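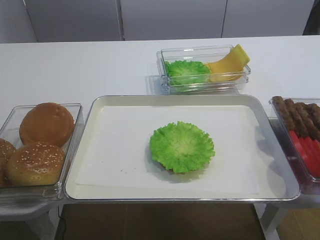 *Lettuce on the paper liner, with cheese, buns, patties and tomato within reach.*

## Section 3: Trying the Femby fingers on the burger set

I run this same bench every time I compare fingers, first with the Skinden pair and then with the Femby pair. Keep the layout the same for both or your notes won't mean much!

1. Set the tray in the middle of the white table and lay a sheet of paper in it. Bins go left, right and behind.
2. Load the Junivthorpe controller with profile 8 and set the grip force to 23 percent. Leafy stuff needs a light touch (I started at 54 once and got coleslaw).
3. Run the lettuce place and stop the arm clear of the tray, so the fixed camera gets a clean look at the leaf.
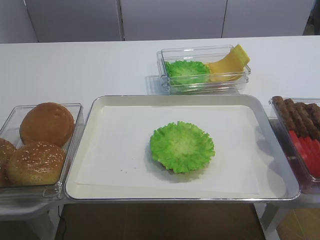 *Fixed camera view: leaf a little right of center on the liner.*

> **Note:** A ruffled leaf never lands the same way twice, so I score it on where the pale center ends up — the frilly edge will drive you nuts.

4. Change the liner if it's got wet spots, then run the bun place on its own. You want the bottom bun cut side up, near the middle of the tray. Crumbs on the tray are fine, just brush them off before the next run.

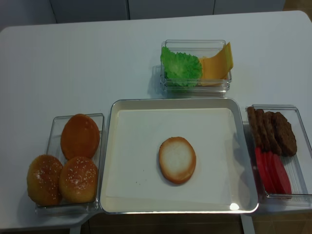 5. Switch to the wrist camera and open the fingers wide. Both tips should show at the bottom of the picture, pointing at the bun bin, with a good gap between them.

> **Caution:** Look for the thin black cable by the table edge and keep the arm well away from it. Hit pause before you reach in, even for a stray sesame seed.

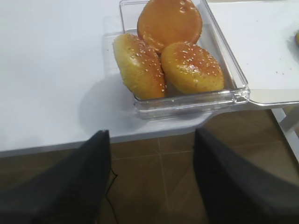
### Swapping to the other pair

Power down the wrist, change the fingers, and repeat steps 3 to 5 with the same profile.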